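Duvet weight, tog and why my spreadsheet was wrong

I have been asked a few times why I stopped posting about bedding after February. The short version is that I had mixed up two different quantities and wanted to sort the numbers out before writing any more.

Tog is a measure of thermal resistance. One tog is 0.1 square metre kelvin per watt. It says how well the filling slows the flow of heat from the warm side to the cool side. Fill weight, usually given in grams per square metre, says how much material is in the case. The two are related, but only within one type of filling. A down duvet and a polyester one can have the same tog and very different weights. My old spreadsheet sorted everything by weight and then treated the result as a warmth ranking, so half the table was nonsense. I have taken it down.
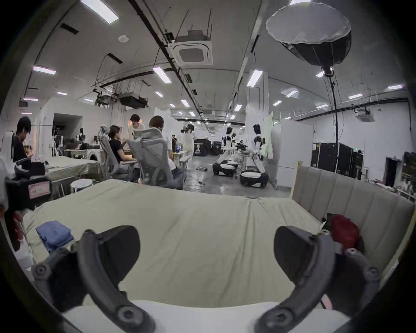
Duvet on, headboard end to the right.

The corrected method is slower. I weigh the duvet on a luggage scale, subtract the weight of the cover, and divide by the area of the case laid flat. Case area matters. Two duvets sold as the same size can differ by several centimetres each way once stitched, and quilting draws the fabric in further. For the Sunby polyester I got 400 grams per square metre. The label gives no fill weight, only a tog, so I have nothing to check this against.

Muchen Jin wrote to point out that the tog of a layered set is close to the sum of its parts, provided the layers lie flat against each other. In practice there is a thin layer of still air between them, which adds a little. My own set is a 4 tog and an 8 tog from Stonell, joined with poppers at the corners. The poppers on one corner have gone, and the lower layer now slides towards the foot of the bed by morning. I sewed on cloth tape as a repair. It held for 2 washes.
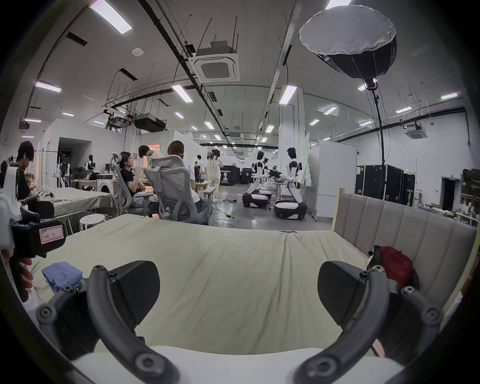
Does the sheet make any difference to warmth?
Very little by insulation alone, as a single layer of woven cotton has a low thermal resistance. It does change how moisture moves away from the skin, and damp bedding feels cooler than the same bedding dry.

Washing is the part I had ignored. Hollow polyester fibre loses loft over time, and loft is what holds the air. A duvet can keep its full weight and still lose a good part of its warmth, which is another reason weight was a poor column to sort by. I now note the height of the folded duvet before and after each wash, with a ruler and a flat board on top. It is crude, but it repeats well if the board is left to settle for the same time.
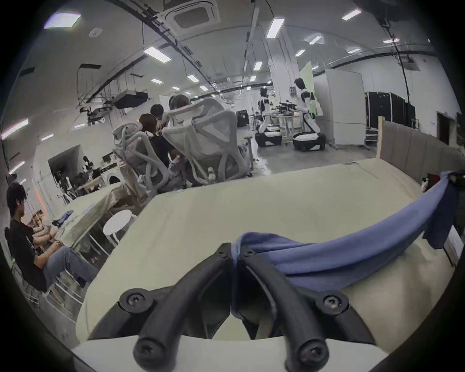 Blue cloth, pale table.

Drying has more effect on loft than the wash itself. On the airer the filling dries in clumps, mostly along the lower edge, and has to be pulled apart by hand through the case. In a tumble dryer on low heat it stays more even, but my drum is too small for a double and the middle comes out damp. The launderette machine is large enough. I take the duvet out halfway, turn it end for end and put it back.

Still to do: the Rivadeneira wool one, which can't go in the machine at all, and the Plurnilis summer duvet, once I find where the label says what it is filled with.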